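2019-11-01　両腕ホース接続、Grukov の再確認
記入:Berisha　作業:Berisha、Halilović　途中まで立ち会い:Sotelo

昨日の打ち合わせで Jairo が出した「手首カメラの画像を入れると接続が安定する」という結果を、自分の手でやり直す。先に書いておくと、私はまだ信じていない。成功率の差が出ているのは認める。差の原因が手首カメラの画像だという部分が引っかかっている。

条件は Jairo のものをそのまま使った。学習データは Mornport で集めた遠隔操作の記録 2917 本。方策は Grukov の7月版、重みは乱数の種を変えた3通り。1回の試行は 1000 ステップで打ち切り。左右のグリッパがそれぞれ蛇腹ホースをくわえ、端どうしを向かい合わせて、間の白い継手でつなぐ。やることはそれだけなのだが、ホースが曲がるので、グリッパの位置が合っていても口の位置が合っているとは限らない。この課題を選んだのはまさにそのためで、口が見えていないと解けないはず、という前提がある。その前提がどこまで本当なのかが今日の主題。

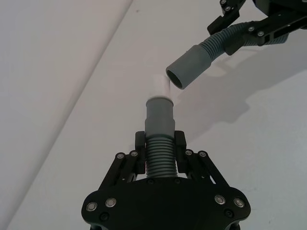 朝のうちに評価スクリプトを読んだ。成功判定は両グリッパ間の距離と相対姿勢がしきい値に入ったかどうかで決まっていて、継手が実際に奥まで入ったかは見ていない。コメントには「目視で補正」とあるが、誰がどの試行を補正したのか記録がない。Jairo に聞いたら、明らかにおかしいものだけ直したとのこと。「明らかに」の基準は本人の頭の中にしかない。悪気がないのはわかるが、これで有意差と書かれても困る。

そこで判定を二段にした。
一段目:従来どおり、距離と姿勢だけの自動判定。
二段目:終了後に人が片側のホースを軽く引いて、抜けなければ接続とみなす。引くのは Kastriot、どの条件の試行かは本人に知らせない。
引く力がその都度違うのではと言われれば反論できない。ばねばかりを使う案もあったが、つかむ場所が決まらないので今日は見送り。気持ちの悪さは残る。

比べた条件は次のとおり。
A:手首カメラあり、頭部カメラあり(Jairo の構成)
B:手首カメラなし、頭部カメラあり(Jairo の比較対象)
C:A と同じ構成、同じ重みで、手首側の入力だけ別の試行の録画に差し替える
C は私が追加した。手首の画像が本当に効いているなら、関係のない録画を見せられた時点で崩れるはず。崩れないなら、方策は関節角と頭部カメラだけで動いていて、A と B の差は別のところから来ている。

結果。A は B より良い。ここは再現した。自動判定でも引っ張り判定でも順位は同じで、この点については Jairo に謝っておく。ただし A のうち 13 試行は、自動判定で成功、引っ張り判定で失敗だった。継手が口の縁に乗ったまま、グリッパだけが正しい位置に来て終わっている。B にも同じ種類の失敗はあるが少ない。つまり従来の判定は A に甘かったことになる。論文の図をこのまま出すのは反対。

C は中途半端だった。きれいに崩れてくれれば話は早かったのに、近づくところまでは A とほとんど同じ軌道をたどり、最後に口を合わせる段階で迷う。迷うといっても止まるわけではなく、小さく往復して、そのうち偶然入ることがある。Kastriot は「手首カメラは最後だけ効いている」と読んだ。私はもう少し意地の悪い読み方をしていて、差し替えた録画は最後の段階で関節角と食い違うので、単に学習時に見たことのない入力の組になって動きが乱れただけかもしれない。画像から口の位置を読んでいる証拠としては弱い。

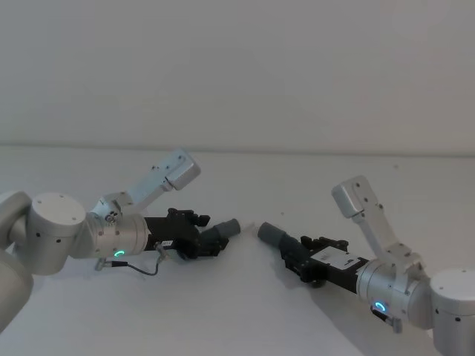 もうひとつ疑っているのは開始姿勢。Mornport のデータは、操作者がほぼ毎回同じ姿勢から始めている。ログを重ねてみたら、手首の向きのばらつきが想像よりずっと小さかった。これだと接近の軌道を丸暗記しても相当なところまで行ける。Selma が以前、Nikolaidis の棚の課題で同じことを指摘していて、あのときは開始姿勢をずらしたとたんに視覚あり・なしの差がほぼ消えた。今回も同じ穴に落ちている可能性がある。

午後、開始姿勢をずらした試行を少しだけやった。数が足りないので率は書かない。印象としては A も B も目に見えて悪くなる。A のほうがましに見えたが、見ていたのが私で、条件も知っていたので、この印象に価値はない。

ホースのつかみ位置も効いていそう。蛇腹の部分をくわえると、平行に閉じてもパッドが山に乗るか谷に落ちるかで先端の向きが変わる。先端までの余りが長いほどぶれる。つかみ直しのたびに条件が変わっているわけで、A と B を日を分けて取った Jairo のデータではここが混ざっている。今日は条件の順番を試行ごとに入れ替えたので、少なくともその混ざり方は避けた。

照明。白い継手に白い背景で、手首カメラの露出だと継手の輪郭がほとんど溶ける。録画を見返していて、私自身が継手の縁を指させない場面があった。人が見えないものを方策が見ている、という主張をするなら相応の根拠が要る。影を手がかりにしているという説(Kastriot)は面白い。グリッパの影はぼやけながらも形が出るので、そこから相対位置を読むことは原理的にはできる。もしそうなら、照明を動かせば崩れる。試すのは簡単なので試すべき。もし崩れたら、この方法が Gramumholm の現場で使えるという話は一度引っ込めてもらう。

Jairo との議論の控え。
J:差は3つの重み全部で同じ向きに出ている。偶然とは言いにくい。
私:偶然だとは言っていない。差はある。原因の名前が違うと言っている。
J:入力を増やしたら良くなった、で十分では。
私:題名に「手首視覚による位置合わせ」と書かなければ十分。
ここは平行線。Eleni が戻ったら三人で話す。個人的には、題名を変えるなら結果の節はほぼそのままでいいと思っている。

機材まわりのメモ。左腕のケーブル、垂れ具合が気になる。動作範囲で引っかかったことは今日のところないが、開始姿勢を大きくずらすなら先に取り回しを直す。右グリッパは閉じ指令から実際に閉じきるまでの遅れが左より大きい気がする。ログの時刻だけでは判断できず、指令値と実測値を同じ時計で取り直す必要がある。遅れが本当なら、迷いの往復の一部は方策のせいではないことになり、C の解釈がまた変わる。面倒だが先に片づけたい。

次にやること
・開始姿勢をずらした試行を、条件を伏せて必要な数だけ取る(Kastriot 司会、私は見ない)
・照明の位置を変えて A と B を比較
・継手に色のついたテープを巻いた条件を追加。A だけ良くなるなら、手首カメラが継手を見ているという説に一票入れる
・C の差し替え方を変える。同じ段階の録画どうしを入れ替えて、関節角との食い違いを小さくする
・自動判定のしきい値は触らない。後から触ると何を言われても仕方がない
・引っ張り判定の手順を紙に書いて作業台の横に貼る

データの置き場所は共有の Grukov の下、今日の日付のフォルダ。上の 13 試行には印をつけてある。Jairo、目視の補正をかける前の生の判定ファイルが残っていたら同じ場所に入れておいてください。残っていなければ、残っていないと書いてください。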